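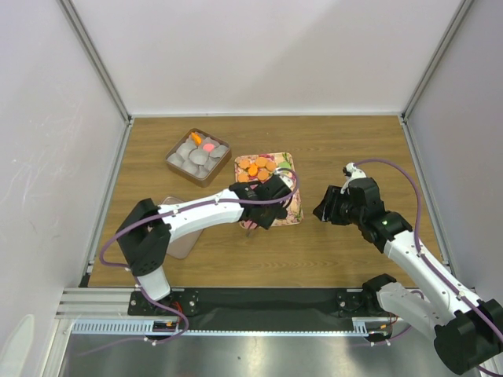

I gave up my car in January, and I've had enough people ask how it's going that I'd like to have one place to point them to. The short version is that it's going fine. The longer version involves a lot of buses.

I live in Kullham, on the hill side, and I work in Filtton. By car that was a straight run down the valley road with one annoying light at the bottom. By bus it's the 5, which stops two streets from my door and takes its time. It goes past the hospital, loops through the new houses, then sits at the Filtton depot for a few minutes while the drivers change over. I used to get irritated by the depot stop. Now I eat my toast there.

The car didn't die in any dramatic way. It needed work on the brakes and the exhaust, and the quote came in at more than I thought the car was worth. I told myself I'd go without for a month and then look for another one. The month went by and I hadn't looked. I still check the listings now and then, mostly out of nosiness.

Money first, since everyone wants to know. I'm saving, but less than I expected. The pass isn't cheap, and I take a cab home when I've bought anything heavy. I also spend more on shoes. On the other side there's no insurance, no gas, no parking permit, and no bill for 100 dollars every time a warning light comes on and turns out to be a sensor.

Groceries were the hardest thing to sort out. I used to do one big shop every two weeks and fill the trunk. That's over. Now I stop at the small market on Lysenko Street on the way home, which means I buy what I can carry in two bags. I eat better vegetables and I run out of dish soap constantly. Cat litter gets delivered. So do potatoes, because I'm not carrying those up the hill again.

Getting rid of the car also gave me back the garage, and that has turned into its own project. I'm slowly setting up a bench in there for fixing chairs and cutting picture frames.
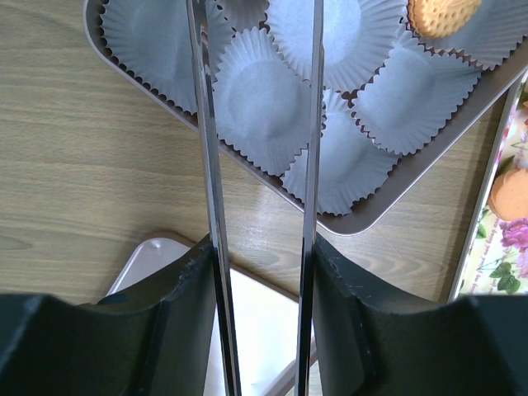 The bench top is the part I've been stuck on. I had a sheet of something smooth and white left over from the kitchen, and it would do the job, but I don't like looking at it. What I want is wood with some character to it, a light brown with a little gray-green in it, darker lines running across and a few curved rings where the grain turns. I don't mind if it has an oval mark near one edge. I priced a few boards at the yard behind the depot and they were more than I wanted to pay, so for now I'm working on an old door laid over trestles.

Back to the buses. The evenings are where it falls apart. The last 5 leaves Filtton at 9:40, and if I miss it I'm walking or paying. I've missed it twice. The first time it rained the whole way. The second time was a nice night and I didn't mind, although my heel had other opinions the next morning.

I tried the Nestgate car share for a weekend trip to the coast. It was clean and it started, and the app locked me out only once. I'd use it again for something like that -- it's no good for a quick errand, though, as the nearest pickup spot is a bus ride away.

What I miss most is driving with the radio on and going nowhere in particular. Headphones on the bus aren't the same, and I can't sing. I don't miss the parking, or scraping the windshield, or lying in bed wondering what that noise was.

I'll see how I feel when it gets cold again. I've bought a better coat.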